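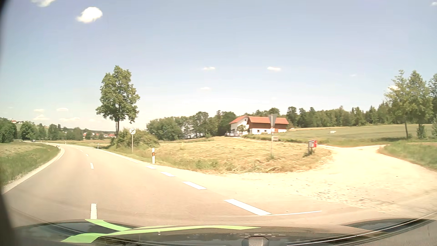

Okay so I've been reading about variable stars all week and I need to tell somebody. A variable star is one that gets brighter and dimmer over time, and some of them do it on a schedule you could set a clock by. I drove out past Breltstead thinking about this the whole way, two lanes, pale blue sky, a few white clouds, and all those stars sitting up there behind the daylight doing their thing. Drove me a little nuts!

The one I'm hooked on is Algol, in Perseus. It's really two stars circling each other (plus a third one farther out), and every 2 days and 21 hours or so the dimmer one slides in front of the brighter one. The whole thing fades, stays low for a bit, then climbs back up. No telescope needed.

My friend Ebbe Vik got me into it. He's been keeping a notebook since January and he just compares Algol to the stars near it — is it brighter than this one, fainter than that one, write down the time, go to bed. I tried it on 7 nights and caught the dip twice. I yelled the second time. Sorry, neighbors.

People in the old days may have noticed it too. The name comes from the Arabic for "the ghoul's head," and lots of folks like to say that's because it winks. Might be true, might be a nice story. I go back and forth.

Bad time of year for it right now, Perseus is way too low in the evening. So I'm waiting for fall and bugging Joar Brekke to lend me his good binoculars in the meantime. Joar, if you're reading this — please?

Next up I want to try Mira, which takes 11 months to do its thing. Pray for my patience.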